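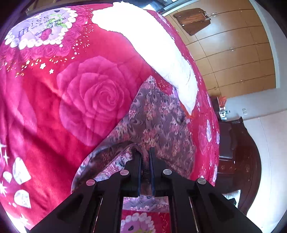
Manta vermelho-magenta com uma rosa estampada, em cima da cama

Dúvidas sobre a primeira corrida de 5 km com pó colorido

Enviado por Ysaline Lefèvre
Dec 10, 2019

Boa tarde. Inscrevi-me com a minha irmã na corrida de cores de Butimmont, a que parte do parque Rey. São 5 km e nenhuma das duas corre. Caminhamos bastante, mas correr mesmo, só para o autocarro.

Li o regulamento e fiquei com várias dúvidas. Não percebi se o pó sai da roupa ou se devo levar uma coisa que possa deitar fora depois. Também não sei se o pó incomoda os olhos, porque uso lentes de contacto. O regulamento diz apenas "recomenda-se proteção ocular", sem explicar o tipo. Por fim, há partidas por vagas e puseram-nos na vaga 2, quando os amigos com quem queríamos ir estão na 3. Dá para trocar no próprio dia ou é preciso escrever antes à organização?

Outra coisa: vamos de carro, que é emprestado, e o regresso demora. Como fazem para não sujar os bancos?

Obrigada a quem puder responder.

Yannick Carré

Fiz essa corrida na edição de outubro e já tinha feito outra parecida, por isso respondo ao que sei.

Roupa: leva algodão velho, branco se quiseres que as cores se notem. Da minha t-shirt o pó saiu quase todo, mas ficou uma mancha azul nas costas que nunca desapareceu. Os calções eram de poliéster e ficaram como novos. Antes de lavar, sacode tudo a seco na rua. Depois passa por água fria e só então põe na máquina, sem misturar com mais nada. Eu molhei a roupa logo com água quente na primeira vez e estraguei umas meias e uma toalha. As sapatilhas também ficam marcadas, sobretudo as de tecido. Se tens umas boas, deixa-as em casa.

Lentes: tirei as minhas e corri com óculos graduados antigos, presos com um elástico. Não é bonito mas funciona. Uma amiga levou lentes com óculos de natação por cima e passou o percurso todo a limpar o embaciado. Se não vês bem sem lentes e não tens óculos velhos, pergunta na tua ótica, que eu não sou a pessoa certa para isso. Os óculos de sol que dão no kit são muito abertos dos lados e o pó entra na mesma. Leva também um lenço para pôr na boca nas zonas de cor, principalmente se tiveres asma ou alergias.

Vagas: quando lá estive, os dorsais tinham a cor da vaga e havia uma pessoa à entrada a verificar. Deixavam passar para uma vaga mais tarde, mas não para uma mais cedo. No teu caso, da 2 para a 3, não devia haver problema. Mesmo assim escreve-lhes, porque pode ter mudado. O meu dorsal era o 148 e ainda tive de esperar bastante pela minha partida, por isso não vás demasiado cedo se estiver frio.

Quanto ao percurso, é plano menos a subida junto ao lago. Há muita gente a caminhar e ninguém é posto fora por ir devagar. As zonas de cor são a parte mais lenta, porque toda a gente para a tirar fotografias. Se quiserem correr mesmo, mantenham-se à esquerda.

Carro: sacos do lixo grandes abertos nos bancos, e por cima um lençol velho. Levar uma muda de roupa completa e trocar antes de entrar resolve a maior parte. Não te esqueças do cabelo, que larga pó durante a viagem toda. Um gorro de banho na volta ajuda.

Hollix

O pó é amido de milho com corante, lava-se. Toalhitas não servem, só espalham. Água e sabão.

Dradum

Concordo com o Yannick em quase tudo, menos na água fria. Sempre lavei a 30 e nunca tive manchas, mas só uso roupa sintética.

Acrescento o estacionamento, que ninguém mencionou. O parque ao lado da entrada principal enche cedo e depois mandam os carros para o campo do outro lado da estrada. De lá até à partida são até 2 km a pé, o que para quem não está habituado já é uma parte razoável do esforço do dia. Se forem com os amigos da outra vaga, combinem um ponto de encontro fora do recinto. Lá dentro há música muito alta e não se ouve o telefone.

No cabelo ponho óleo de coco antes de sair de casa e o pó sai à primeira lavagem. Cabelo louro ou descolorado é mais complicado, a minha cunhada ficou com as pontas cor-de-rosa uma semana inteira.

Ysaline Lefèvre

Obrigada pelas respostas. Já escrevi à organização por causa da vaga e estou à espera. Vou levar óculos antigos em vez das lentes. A minha irmã tem o cabelo descolorado, por isso já lhe disse para arranjar um lenço grande.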